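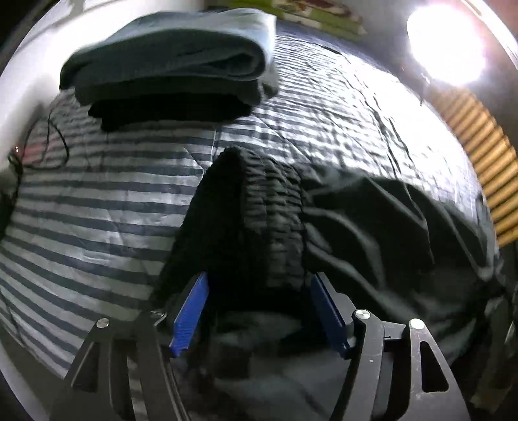

I went to the tenants' union meeting in Fullden again last night, my fourth since August. I got home late, with the laundry still to fold, and wrote most of these notes next to a large dark garment with an elastic waistband on a striped sheet. So they are a little rough.

January 16, 2020

The union now has 1,154 members on paper. Dues cover the phone line and printing and not much else. Around 59 people came, mostly from the Burnley Street buildings, which are all run by Pondow Management.

The main item was the repair petition. We have 600 signatures and the city wants 1,398 before it will schedule a hearing. I think we can get there, but the door-knocking has been uneven – two buildings were done twice and the Nzioka Court side has hardly been touched. I signed up for the top three floors there.

There was a long argument over whether to join the regional coalition. Some members worry we would lose our say over our own campaigns. I voted to join, mainly for the legal help. The vote was close and will be taken again next month, after the bylaws people look at the wording.

I still need to find a clipboard, and somebody has my good pen.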